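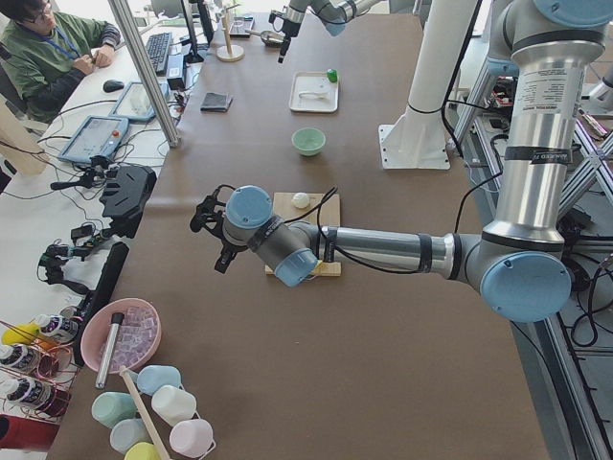

Brown paper on a long table, square wooden board on top.

Bekarness paper roll holder and cutter, bench version – review

Writing this quickly before the paste dries on a batch of covers, so excuse the state of it.

Short version. Good cutter, decent holder, poor feet, silly instructions. I'd buy it again at the price I paid, which was £29 in the Aliyu sale. Not sure I would at full whack.

What it's for. Brown paper on a roll, you pull, you tear against the bar, you get a straight edge. I do bookbinding and boxes at home, plus wrapping and posting what sells, plus whatever the kids from next door want to glue. Everything happens on the one table and the table has to be eaten off later. So paper goes down first, always. Before this I had the roll standing on end in the corner and cut it with whatever scissors turned up. Wonky edges, paper springing back, roll falling over and unwinding itself under the sofa.

Had it about four months now. Used most evenings.

In the box

Steel base, a rod, a pair of plastic collars, the cutter bar on a sprung arm, a bag of screws, an instruction sheet with drawings only. No Allen key. It needs an Allen key. Mine came out of an old flatpack bed, but if you haven't got a drawer of those you're stuck on the first evening, and that's mean at any price.

Also no paper. Obvious to some, not to me. The listing photo shows a big fat roll on it and the words "roll not included" are right down at the bottom under the postage information. Check before you order.

Putting it together

Should be quick. Wasn't. The drawings show the arm going on from the left and the holes are plainly on the right. I followed the drawings. Took it all apart again. The second go was easy and I'd say ignore the sheet completly, look at the holes, it only really fits one way.

Don't do the last screws up hard until the rod is in. If you tighten first, the sides pull in a touch and the rod won't drop into the slots without a thump.

One of the screws had a poor thread. Went in with some persuading. Not been out again.

The cutter

This is the reason to get it. Plain toothed edge, the length of the roll, held down on the paper by the spring. Pull up and across from one corner and it goes in a single sweep. Straight, square, very slight fuzz along the edge that you only see if you look for it. For table covering it's perfect. For wrapping, fine, fold the edge in. For anything that shows, like lining a box, I still trim with a knife and ruler.

Paper weights. Thin stuff (the sort that comes as packing in parcels) tears lovely. Ordinary brown wrapping, lovely. The heavy kind I use under paste needs more of a yank, and the first few times I dragged the whole holder towards me instead of tearing anything. See feet, below.

Coated paper, no. Tried a roll with a shiny side. It slid under the bar and came off in a long diagonal rip. Could be me. Didn't bother again, gave the roll away.

The teeth are sharp enough to catch a knuckle. Not dangerous, but annoying, and I've done it more than once reaching over for the glue. There's no guard. I'd have liked a strip of something to clip over when it isn't in use, especially with children about. I've got a bit of slit hosepipe on mine. Looks awful, works.

Still as sharp as it was, as far as I can tell. No sign of the bar bending in the middle, which was what I was worried about from reading other reviews of the older one.

The holder

Takes up to 500 mm wide. My table is wider than that so I lay strips side by side and overlap them. If you want one sheet to cover the lot you need the wide model and that's a different sort of money, and a different sort of house.

The collars are meant to grip the inside of the cardboard core and stop the roll wandering along the rod. They do on a new roll. As the core gets soft and bashed they slip, and the paper starts feeding out at a slant. Bit of masking tape round the collar and it's fine again. Had to do that about once a roll.

Diameter is ok. A full trade roll clears the base with a finger's width to spare. I wouldn't go bigger.

The rod lifts out for changing rolls. No clips, no pins, just slots. Nice and simple. It does mean that if you pick the whole thing up and tip it, the roll leaves. Ask my foot.

The feet

Rubbish. Little stick-on rubber discs, came off within the first fortnight. One is still stuck to the table. Without them the base skates about on any polished top, and on bare varnish it'll leave a mark too, there's a thin raw edge underneath that I've since run a file over.

There are holes for screwing it down to a bench and if you've got a proper bench that's the answer. I haven't. It's a dining table. I went for a square of non-slip matting, the stuff sold for lining drawers, cut a bit bigger than the base. Night and day. Should have been in the box.

A clamp works as well if your table has an overhang. Mine does at one end, so for the heavy paper I clamp it and don't have to think.

Which paper

People always ask so. The Odby roll is what I've settled on. Matt both sides, doesn't curl up much at the ends, takes a pencil so you can scribble measurements on it while you work, and wet paste doesn't come straight through to the table unless you leave it sitting. It's a bit darker than the cheap ones. If you wrap presents in it you may want ribbon, it looks rather like a parcel from the council otherwise.

The cheap stuff from the Skitura market stall is thinner and comes off the roll with a curl that won't lie down. Roll it backwards on itself and leave it under a board for a bit. Or just put your heaviest things on the corners, which is what I do. Cutting mat at one end, a board at the other, done. It's good enough for kids' painting and you'd not be upset to bin it.

Whichever you get, keep the end tucked under the bar overnight. If it slips back out you have to lift the arm with one hand and poke the paper through with the other while the spring tries to have your fingers. Worst bit of using it, this. An arm that stayed up by itself would sort it. The one in the shop at Aliyu did seem to stay up, so maybe mine's a slack one, or maybe they'd changed it by then. Didn't ask.

Laying it down, for anyone new to papering a table

Curl side down. Tape the far end first, pull towards you, tape the near end. Low-tack tape, the decorators' kind, or it lifts the polish. Overlap so the join faces away from where you brush, else the bristles catch under it and you've got paste on the table, which is the one thing you were trying to stop.

Don't tape the long sides. You don't need to, and it's twice the peeling later.

When it's mucky, roll it up from one end with all the bits inside. Clean paper offcuts I save in a box under the table for masking and for testing glue on. Gluey ones go in the ordinary bin.

Size and looks

Black paint, bit thin at the corners, already chipped where the rod sits. Heavier than it looks. Lives on the sideboard now when we've got people round, and it's not so ugly I have to hide it, though I was asked if it was for kitchen foil. It could be, I suppose, if you had a very big kitchen.

Could be wall mounted, says the packaging. The fixings for that aren't included either. Haven't tried. I'd want a solid wall with a full roll on.

Noise – a bit of a squeak on the rod when you pull fast. Candle wax fixed it.

Other things I looked at

Wooden ones with a slot in the top. Prettier, dearer, and the cutter on the one I tried in the shop was just a strip of thin metal tacked on. Felt like it'd go blunt by January.

Plain box with a serrated edge, like cling film but huge. Cheap. The box goes soggy the first time you get paste near it.

Doing without. Perfectly possible, I did for years. If you only cover the table now and then, a folded sheet and a pair of long scissors will see you right and you can spend the money on paper.

Contacted Bekarness about the feet by the way. Got a reply and a new set in the post, no fuss, same feet. They came off as well.

Scores, if you want them. Cutter 4 out of 5. Feet 2 and that's generous. Instructions nothing at all.

Edit: someone's asked in the comments if it takes wallpaper lining. Yes, if the roll's narrow enough, and the bar goes through the thin grade no bother. Thick grade I had to finish with scissors. Same with the heavy sugar paper, except that went a bit furry along the edge. Haven't tried it on greaseproof yet, will have a go when I've got a roll in.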